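Last updated: 2019-04-22

Stalville library's new tables get a pale finish and a big promise

The Stalville public library has replaced the tables in its main reading room, and the supplier would like everyone to know they will never need replacing again. That is a large claim for a table.

The new tops come from Griltcombe, which sells them under the name Troruvach. Each one cost the library $400, and the old oak tables they replace went to a storage unit across town. According to the sales sheet left at the front desk, the surface is "glare-free, stain-proof and indistinguishable from solid timber." The library says it picked the line after a trial in February that lasted 2 weeks and involved a single table near the periodicals.

The color is a creamy beige, with fine grain lines running on a slant and a few long, curved figures of the sort you get in a sawn plank. It looks clean and it is easy on the eye. Whether it would fool a carpenter is another matter. As for "glare-free," a wide patch in the middle catches the light and washes the grain out to a hazy, grayish white. 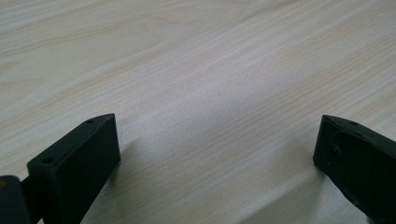

What the warranty covers

The warranty runs 60 months, an odd length for something described elsewhere on the same sheet as permanent. It covers peeling and warping. It does not cover scratches, heat marks or "discoloration from ordinary writing materials," and in a reading room that would seem to take in most of what happens on a table. Claims have to be filed in writing, and the library pays the freight.

Griltcombe says the finish was tested through 80 cleaning cycles. Asked what counts as a cycle, the company sent back the same sales sheet. A rival supplier, Åberg, also bid on the job with a solid birch top at a higher price. The library would not release that bid, saying only that birch was outside the budget and would have needed oiling every year.

The tables are in use now during regular hours. The library has asked readers to keep hot drinks off them until further notice, and coasters are available at the desk. No date has been set for deciding what happens to the oak ones.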